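Operations > Equipment planning > Pre-purchase checks > Cable handling cell

February
By Hayley Bramwell

Pre-purchase inspection, two-arm bench cell, Stinham workshop. Checked against the Atley budget request for a second cell. Each item is marked OK, Action or Hold. Comments are mine unless initialled.

1. Work surface - Action
Top is usable but worn, with scratches and fine cracks. Budget for a replaceable top on the new cell. Lorkier quote 76 pounds per sheet, two sheets a year.

2. Grippers, hard-cased items - OK
Fingers close on a boxed network device without covering the whole of the vent panel. Ribbed strips are present on both fingers. Add one spare set per arm to the order. 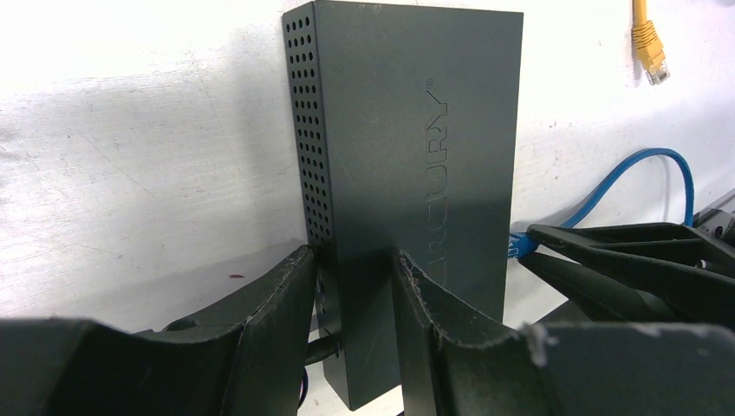

Item 2. Fingers at the lower part of the device, blue network cable at its right side.

3. Loose cable ends - Action
Unconnected plugs were on the table while the arms were in use. Allow for a rack or clips at the side of the new cell. Cost is small and can come out of sundries.

4. Arm mounting - OK
Both arms stand on the dark plate, bolted to the aluminium rail. The new cell should use the same rail section so that spares can be shared. Veerle Van Dijk to confirm the part with Chauke before we order.

5. Cable routing on arms - Hold
Purple cable on the right arm is held with white ties. On the left arm a loop hangs out past the base. I would not sign off a second cell with that loop. Ask for a proper cable guide in the quote - 38 pounds per arm on the last price list.
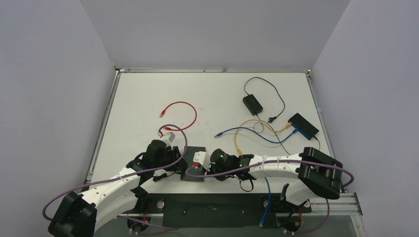
Items 4 and 5. Both arms on the mounting plate, with switch, adapter and network cables on the table.

6. Enclosure - OK
Walls at the left, back and right. Front access is needed for loading, so price a light guard as an option and keep it on a separate line. N. Baidoo has asked for 60 cm of clear floor in front of the cell. Agreed, and the floor plan needs changing to suit.

7. Grippers, small parts - Action 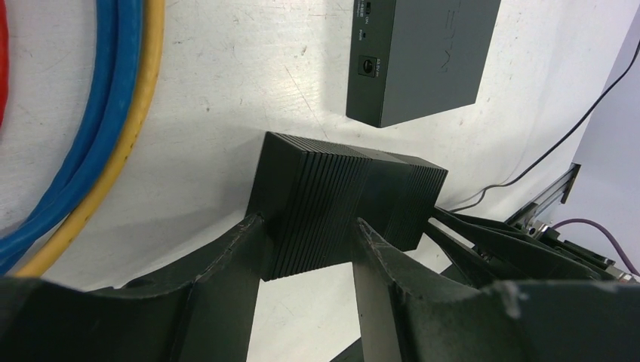
Reading time: 2 min

Finned block held between the two fingertips. The right finger has light scratches and small chipped marks along its edges. Treat fingers as a consumable in the budget and not as a one-off. Afia Sowah to start a wear log so that next year's figure has something behind it.

8. Power to test items - Hold
The device behind the block has an ON marking by its slide switch and a round DC input. Check the rating on every adapter before it goes on the bench. Label them and price a fused strip for the new cell.

9. Budget line
Extras from items 1 to 8, less the optional guard, come to 633 pounds. This is on top of the arms and frame. Lamisi Tsikata has the full sheet. Items 5 and 8 must be cleared before the order is raised.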